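Rukau Two-Arm Demo Kit: my review after 200 episodes
Posted 2019-07-15

I'd been putting off a write-up of the Rukau kit until we had a proper batch of demonstrations out of it, and last night we hit 200 good ones, so I'm out of excuses. If you're shopping for something to collect teleoperated examples with and you don't have a lab budget, read on, and sorry in advance for the length!

First, what we use it for. We're training a policy on small tea-table jobs: pick up the pot, bring the spout over the cup, tip, set it back down. No liquid in any of it so far. One person drives the arms, the kit logs joint positions and all the camera streams together, and at the end you press keep or toss. I do a lot of tossing.

Setup took me an evening. The arms bolted up fine, the cables are a sensible length, and the logger found every camera on the first try (our old Berko rig never managed that, not once). The manual is thin, though, and the page on camera calibration reads like half of it got left out. I ended up following a forum post instead.
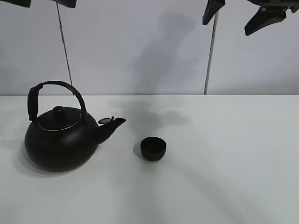
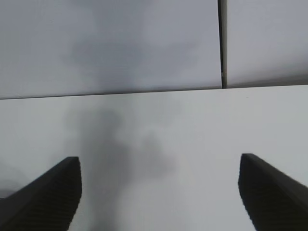
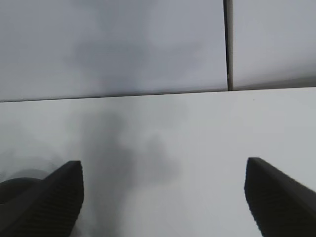 Teapot and cup in the first view; open fingers over bare table in the two wrist views.
Echeverri Robot Learning Club | Gear Reviews

The fixed view is the one I'd buy this kit for. Pot, spout and cup all fit with room to spare, and when I go back through episodes that's the stream I watch. Black on white is easy on the eyes too, even if the black pot gives the cameras very little to hold on to besides the silvery rim of the lid and that little disc by the spout.

The wrist cameras I like less. They're great once the fingers are right up on something, because you get both tips and the gap between them, and that's exactly what the policy needs for a grasp. But with the fingers wide open and nothing between them you get a whole lot of white and a big soft shadow. Our first policy, trained back in February, loved that shadow a bit too much. We moved one lamp and it fell apart! So now I change the lighting every 10 episodes and write it in the notes field. Wish I'd done that from day one.

Also, wipe your table. There's a tiny dark speck near the far edge in both wrist views, and I would really prefer my training data without it.

The fingers themselves are good. The ridges on the inner faces grip better than the smooth pads I had before, and the teapot's tall handle is a comfortable thing to grab with them. The cup is harder. It's small, it has no handle, and if you close on it too fast it scoots. Go slow, and turn the closing speed down in the settings before you hand the controls to a beginner.

Software: mostly happy. Episodes save quickly, the labels are easy to fix afterward, and the export to Trullow format worked without me writing a script. Two gripes. The keep and toss buttons sit right next to each other and there's no undo, so I've lost some lovely pours that way. And the episode counter doesn't reset when you start a new project, which is how our very latest file ended up being number 3918. Harmless, but it bugs me.

Would I buy it again? Yes, with a better lamp and a second set of finger pads in the same order. If you only need one arm I'd look at something cheaper, as you'd be paying for a lot of hardware you won't touch.

Next up for us is the same task with the cup starting in different spots. I'll add the numbers to this page when we have them.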